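4.2 Do people reuse the bags they say they reuse?

Claims about household reuse rest almost entirely on what people report. Hamann's diary survey in Skoltavov found that 72 of 190 households said they washed and reused storage bags at least once a week. We doubt this figure. Diaries were filled in at the end of the month, and the question sat directly below one asking whether the respondent cared about waste.

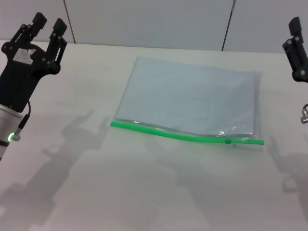 Figure 3. Zip-top storage bag with slider.

Reuse also depends on what counts as a bag worth keeping. The Skoltavov survey made no distinction between thin produce bags and the sturdier closable kind. A clear bag with a green slider, as in Figure 3, can be opened and shut again with little effort, and a household might well keep it while throwing the others out. Lumping the two together tells us very little. Obi's follow-up in Flitow did separate them, but it reached only 91 households and had no check on the answers. Until someone looks in the trash as well as the diary, we treat both results as upper limits.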